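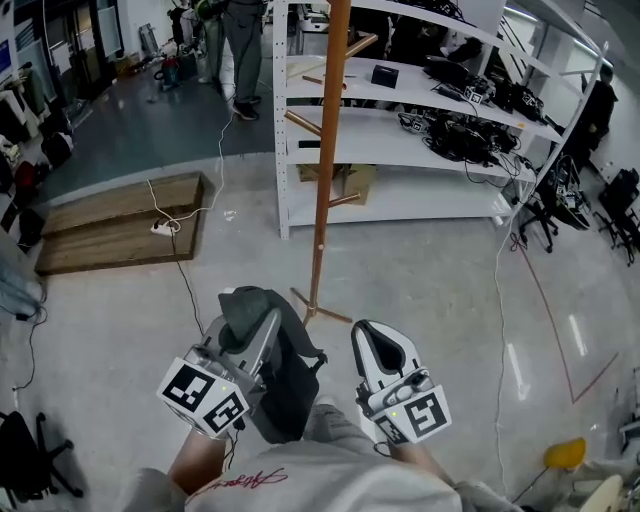
Vol. 9, No. 3, p. 14

Lewis Kerr talks fast and mostly while doing something else. We got maybe half an hour out of him at the shared workshop, between coat rack runs.

The build is a pair of hand-held grippers. You hold one in each hand, do a chore, and the recording goes off to train an arm later. White marker cube on each, black squares on the faces so the software knows where your hands are. "I wanted to do laundry stuff first," Kerr says. "Cloth is horrible. It's never the same shape twice."

So, hanging things up. Wooden rack, three pegs at diferent heights, a dark piece of fabric with a little loop. "The loop is the whole job. Get the loop on the peg. My kid does it in a second, I took all of July."

Cost so far is $900, and $200 of that was fingers he threw out. The first set came from a Covov kit. Too stiff, he says. The rubbery teardrop pad was Kenneth Urquhart's idea, from two benches over.

"Kenneth cut it with scissors," Kerr says. "I'd been drawing it for a week."

Urquhart, when asked: "Kitchen scissors."

Number of recordings? 359. He wants more before he trains anything again. The last try used the first 200 and the arm kept going for the middle peg, no matter what. He blames himself, he'd favored that one without noticing.

Cables are still a sore point. One hangs under the right-hand cube and he'd like it gone by the next version, which he is calling Okora. Why Okora? "Papadakis was taken." He doesn't explain futher and goes back to the rack.

Plans for the files go up on the workshop page when he's cleaned them up. No date on that. He still has to write the part about the pads.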